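Trusetti practice

The Trusetti practice is a set of working rules for two-armed robot stations that handle household crockery. It covers the layout of the table, the speed of the arms, the handling of breakable items and the records kept after each run. The rules take their name from the workshop at Trusetti where the first version was written, and are now used at Nambiar and Flivville as well.

Scope

The practice applies to fixed stations in which both arms can reach the same part of the table. It does not apply to mobile robots or to stations shared with a person while the arms are powered. Items covered include plates, bowls, mugs and drinking glasses, whether placed directly on the table or held in a tray or basin.
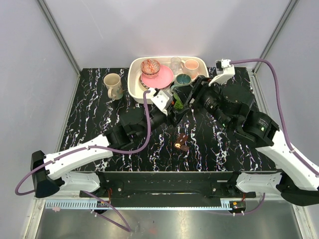 Layout of the work area

The first edition, edited by Hema Menon, set out 11 rules. Walls must be fixed at the back and on both sides of the table, and must be of one plain colour. Cables running along an arm are to be tied to its links, with enough slack at each joint for the full range of movement. The operator checks the slack by moving each arm slowly through its range before the first run of the day.

Glass may be placed beside ceramic ware but may not carry any weight. Where dishes are stacked, the widest goes at the bottom. A chipped item is withdrawn at once and entered in the station log.

Shared reach

The longest section concerns the area that both arms can enter. One arm is named as the lead for each task, and the other waits until the lead has either released the item or is holding it still. When both grippers must close on the same item, the speed of each arm is limited to 22 millimetres per second. The limit was set after trials by Krešimir Halilović and Feng-yi Choi, who had begun with a figure of 62.

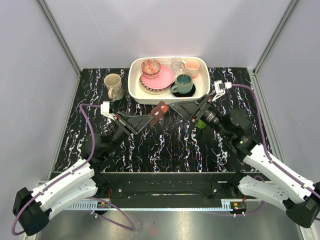
Deepika Varma has objected that a single limit is too blunt, and that a soft item could safely be approached faster than a drinking glass. In her view the rule should follow the material, with the slowest speed kept for glass. Vignesh Gowda replied that operators would then have to sort every item before a run, and that mistakes in sorting would be harder to trace than lost time. The second edition kept the single limit but allows a station to apply for an exception in writing.

Records

Each run is logged with the task, the lead arm, the items used and any contact between the arms. Logs are kept for 2 years. Breakages are reported separately on the Sarkex form, which also asks for the position of the item at the start of the run.

See also: Gripper maintenance; Emergency stop; Station log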